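How Do You Teach a Robot to Pick Things Up?

Think about the last time you picked up a pencil. You didn't stop to plan it. Your hand just went out, your fingers closed, and up came the pencil. Easy!

For a robot, picking up a pencil is really hard. It has to work out where the pencil is, which way it points, how wide to open its fingers and how hard to squeeze. Squeeze too little and the pencil drops. Squeeze too much and - crunch - there goes the potato chip. (We tried chips first. They were a mess, but a tasty one.)

At the Pindgate Robot Club, the kids are spending this winter on exactly this puzzle. Their project is called Prilline, and it's going to the Cloutier Junior Robot Meet in December.

So how does it work? The club doesn't begin by writing a giant list of rules. They begin by showing. One kid holds a gripper by hand, a tool with two flat black fingers that open and close, and uses it to do a job such as moving a key ring into a tray. A camera on the gripper records the whole thing from the fingers' point of view. Every try like that is called a demonstration, or a "demo" for short.

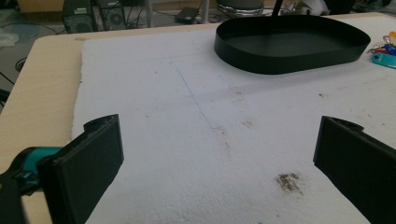
One club member said that the hardest part was slowing down, because your arm wants to rush and then all the robot learns is how to rush. Her trick is to hum a slow song while she works. Now half the club hums!

After the demos are saved, a computer goes through them again and again, looking for patterns. What did the fingers do when the keys were on the left? What about when they were lying close to the edge of the table? Bit by bit, the computer gets better at guessing the next move. This kind of learning by copying has a name, imitation learning, and you did plenty of it yourself when you were little. It's how lots of kids learn to wave or clap.

The club has recorded 239 demos so far. Each team has three jobs to teach, and on Monday one team got to 39 demos of a single job and begged to stay late for number 40. They got to stay!

Want to try it at home? Grab a pair of kitchen tongs and a bowl, and ask a grown-up for some small things to move. Now shut one eye. Can you still tell how far away everything is? Try it with a coin, then with a sock. Which one would you rather teach to a robot called Stoltura? (That's the name of the club's robot arm, and it has a lot of trouble with socks.)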